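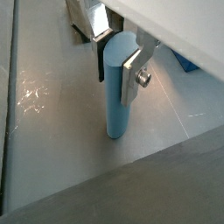 Sorting out the wooden blocks, finally

November 9, 2018

The blocks have been in three different boxes since we moved to Bistholm in August. One box had the arches and the long planks, one had everything small, and the third had blocks mixed up with jigsaw pieces, crayons and half a packet of rice cakes. I had a free morning and decided to put the lot on the floor and go through it.

There were 145 pieces once the rubbish was out. The big set is Nkuna, which my sister passed on when her two grew out of it. The box says 126 pieces and I have 70 of them that I am sure about. The rest came from jumble sales, and there are a few my father cut from offcuts and never got round to sanding properly.

I tried sorting by colour first. It looks nice on the shelf but it is useless for building, as you end up with a tub of red things and no idea whether there is a long one in it. So I tipped them out again and went by shape. Cubes and bricks in the deep tub, flat pieces standing on edge in a shoebox, triangles and arches together, and a smaller tub for anything round.

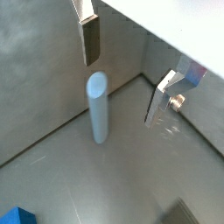
Round pieces are the ones I have changed my mind about. I used to think they were only good for rolling under the cooker, and they do a lot of that. But a cylinder makes a better pillar than a brick does, if it is stood on its end on something level. A slim pale blue one like this, with a flat top, will take a plank across it quite happily as long as there is another the same height at the other end. The trouble in our house is finding the other one. I have matched up what I can and put elastic bands round the pairs. The odd ones go in the same tub for chimneys.

Painted pieces I wiped with a cloth wrung out in warm water and a drop of washing-up liquid, then dried straight away. Don't soak them. I did that with a batch at the old house and the ends swelled, and they have never stood straight since. Bare wood only got a dry brush. A couple of bricks with splinters have gone in the shed until I find the sandpaper.

The tubs are from Ivow, the plain ones with the clip lids, and they just fit on the bottom shelf if the shoebox goes on top. I looked at a proper storage unit made by Premance but it is 900 millimetres wide and would have meant moving the bookcase. Ronaldo Honorato left a comment on my last post suggesting drawstring bags. We had one and it was fine for putting away, but getting one brick out meant emptying the whole bag.

Next job is the jigsaws. I found four corner pieces in among the blocks and they are all from different puzzles.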